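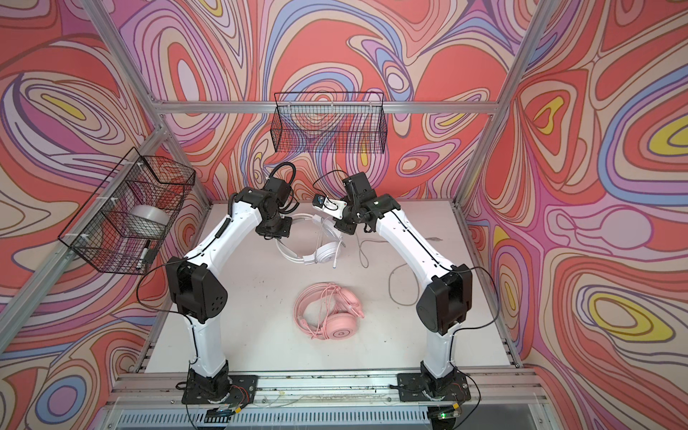
**Ticket 1111 – Cloud save overwrites local save after suspend (Bunareck, console build)**

Opened by: Javiera Godoy, player support
Assigned to: Rattana Tanasarn
Opened: April 4, 2018
Status: fix in test, workaround posted
Severity: high (loss of progress)

**Report**

Players on the console build of Bunareck lose progress after putting the console to sleep with the game open. On wake, the game loads an older save from the cloud and writes it over the local one. Most reports mention the Cunha chapter, where the gap between manual saves is longest. One player lost everything from the harbor fight to the end of the chapter.

We have 80 tickets tagged with this. The earliest came in February, but it was filed under "login problems" and closed.

**Steps to reproduce**

1. Start from any save in Cunha with cloud sync on.
2. Play past two autosaves.
3. Suspend the console without quitting to the title screen.
4. Leave it for at least 6 hours.
5. Wake it and choose Continue.

Expected: the latest autosave loads.
Result: the save from before the session loads. The newer autosaves are gone from the list.

**Log**

*Rattana:* Tried three times with a short suspend, could not reproduce. Javiera, do the players say how long the console was asleep?

*Javiera:* Overnight in nearly every case. I added the wait to step 4.

*Rattana:* Reproduced with the longer wait. The Pronov session token expires while the console is asleep. On wake we get error 637 from the sync service, log in again, and the client treats that as a first login on a new machine. First login always prefers the cloud copy. The autosaves from the session had never been uploaded, so the cloud copy is old.

*Javiera:* Does this affect PC?

*Rattana:* No. The PC build compares timestamps before it picks a side. The console build was branched before that change went in.

*Javiera:* Can we get lost saves back for people?

*Rattana:* Only if they haven't saved since. The client keeps one backup of the local file, and the next manual save replaces it. Settings > Data > Restore Backup. If the date shown is older than the session they lost, there is nothing we can do from our side.

*Javiera:* Posted that to the Skarico help page and sent it to the open tickets. Nine people have written back so far – six restored, three had already saved over it.

*Rattana:* Timestamp check ported to the console branch. If the two saves differ, the player now gets a prompt showing both dates and picks one. No automatic overwrite in either direction. Build is with test.

**Workaround**

Quit to the title screen before suspending – this forces an upload. Players who can't do that should turn off cloud sync in Settings > Data until the patch is out.

**Still open**

- Prompt text is not translated yet.
- Error 637 shows the player nothing. Needs a message.
- Retag the February ticket and reopen it.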